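The lunch counter at Palard, five months in

I got to Palard a little before six in the morning, which Shanti Dubey had warned me was already late. She runs the kitchen there, a contract operation that sends out boxed lunches to offices and two hospitals, and by the time I found the right door she had drunk two coffees and argued with a delivery driver. She was in a great mood. She gave me a hairnet and a stool and told me to stay off the yellow line.

I'd come because of the automation. Palard puts out 2,000 lunches on a normal day, and since December a good part of the portioning has been handled by machines. Two arms do the rice. Another one places the main item, and a fourth is being taught to set up and clear the small stuff on the counter, the baskets and paddles and cups. I wanted to know what that does to a room full of people who used to do all of it by hand.

"Everybody asks me about jobs first, so go ahead, ask me about jobs," Shanti said. So I did. There were 40 people on the morning shift before the arms came in and there are 40 now, but she was quick to say that number hides a lot. Three people left over the winter and weren't happy when they went. Three new ones came in, and two of those were hired to work with the equipment. "I'm not going to tell you it was smooth. One of the women who left taught me how to do rice. She didn't want to stand next to a thing doing it worse than her. I understood that completely."

Was it worse? She laughed. "Oh, it was terrible! It packed the rice like cement. We had a customer call to ask if we'd changed suppliers."

Nisha Grewal was on the rice line for 27 months before the change, and she's the person who fixed the cement problem, more or less. She's small and talks fast and uses her hands the whole time, so I kept getting a demonstration along with every answer. Her old job was scooping, leveling and passing, six hours of it, and her wrist had been taped since her first spring. Her job now is to teach. She works at a practice table away from the main line, holding a gripper tool with a camera on it, and she does the same little tasks over and over so the arms have something to learn from.

"The first week I felt ridiculous," she told me. "I'm a grown woman picking up a rice paddle with plastic fingers. And I kept wanting to use my real hand! You reach for it and you have to stop yourself." She does runs of 66 before she takes a break, then switches to another item. Paddles are harder than she'd expected. If you grab one too low it swings, and if you grab it too high it knocks whatever is behind it. "I never thought about how I pick up a paddle. I've done it a million times. Now I could talk to you about it for an hour, and my husband will tell you that I do."

I asked if she minded handing over what she knows. She thought about that for longer than anything else I asked her.

"Some days," she said. "My wrist is better, so I'm not going to complain too much. But I asked for more money and I told them why. I said, you're not paying me to scoop anymore, you're paying me for how I scoop." She got the raise, though it took until the spring and, by her account, four meetings. Shanti, who was in all four, says it was three.

The person on the other side of the change is Vikas Srivastava, who set up the system and is at Palard three mornings a week. He works for Zidusen, the company leasing them the arms, and he's a cheerful guy who seems to live on the broken spring rolls from the reject tray. I told him the rice-like-cement story and he groaned.

"That was us, yes. We had tuned it for weight. Every box was perfect on the scale and nobody had eaten one." What changed, he said, was getting line staff to do the demonstrations. Before that, his own engineers had been doing them back at the office. "Nisha tilts. She gets the paddle in at an angle and she sort of rolls it, and we had never done that once. We were just digging."

He is pretty open about what still doesn't work. Steam is a pain. Fried items are mostly fine until the breading sheds, and then the arm gets fussy and stops and somebody has to come over and clear it. That somebody is usually Wahyudi Sembiring, who used to drive one of the vans and now looks after all four machines during the shift.

Wahyudi didn't want to sit down for the interview, so I walked behind him while he worked. He liked the vans, he said, and he misses the radio. What he likes about this is that he goes home at two. What he doesn't like is the stopping. "Before, if something was wrong, you shouted and the person next to you fixed it. Now there's a light, and the light doesn't say what it wants." He has asked Zidusen for a screen with plain words on it. Vikas says it's coming. Wahyudi raised his eyebrows at me when I passed that along.

The line is also quieter, and he brought this up himself. With the arms in the middle, the people who used to stand shoulder to shoulder are now on opposite sides of a guard rail – you can't really gossip across it. I mentioned this to Shanti and she nodded before I'd finished. She has moved the break to a single time for the whole shift, at nine, so they all eat together. It costs her some minutes on the line and she says she isn't giving it up.

Before I left, Nisha took me back to her table and let me have a turn. I had the gripper for maybe ten minutes. I got the paddle up twice and dropped it both times, and the second drop went on the floor, and she was very nice about it. She was already resetting for her next run when I went to hand in my hairnet.
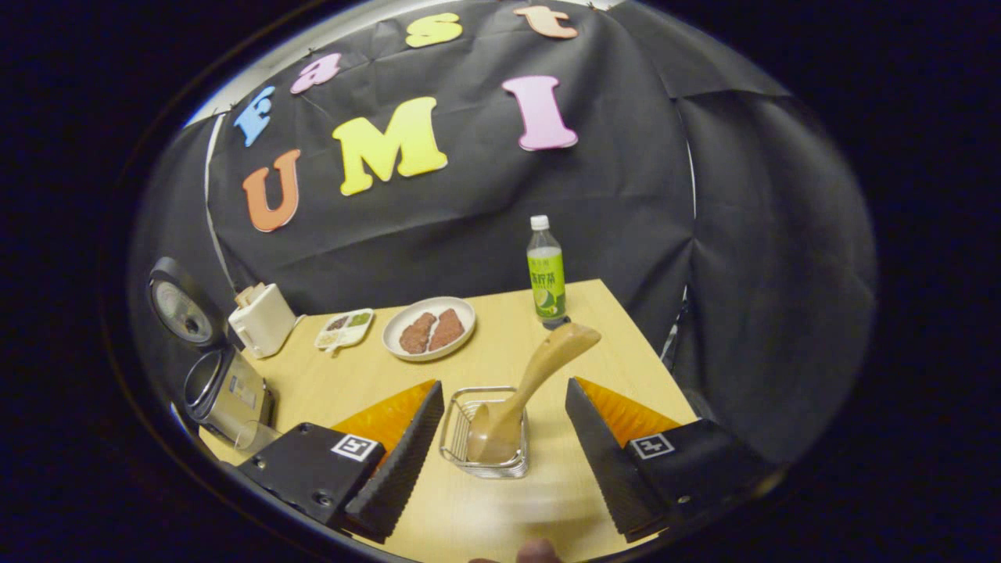
The practice table at Palard, with the rice paddle in its wire basket.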